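We use cookies to improve your visit. By continuing you accept our cookie policy.

Print this page | E-mail this page

Dredville Shared House - Minutes of the House Meeting, November 3, 2025

1. Bathroom things. The September decision to give each resident a cup and a toothbrush of their own was reviewed. The minute-taker was asked to record that the mix-ups were supposed to stop within a month and have not. The budget was $400, of which $216 is spent, and the chair doubted that the rest would buy anything better than labels.

2. Cups. The beige cup with the pinkish-red inside and the thick handle was put forward as the standard one, to stand on the round wood-top table with a pale blue and white toothbrush. The supplier, Rutix, calls it "family size." The meeting was not persuaded that this means anything. 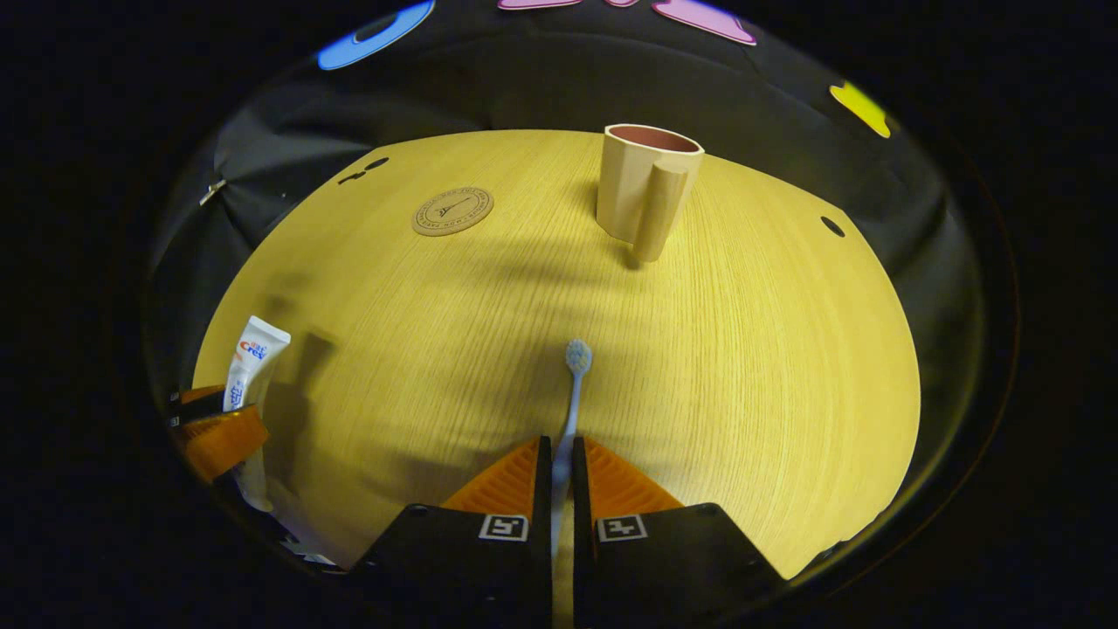 A resident from the second floor objected that one handled cup per person would fill the table in a week, and asked why a plain rack had never been priced. The chair had no answer. A rack will be priced - Sillico and Wannasri to be asked, no order to be placed.

3. Table. The claim that the wood top needs oiling was questioned again. No one could say who first made it. Left as is.

4. Next review after 5 weeks, if there is anything to review.

Sign up for our newsletter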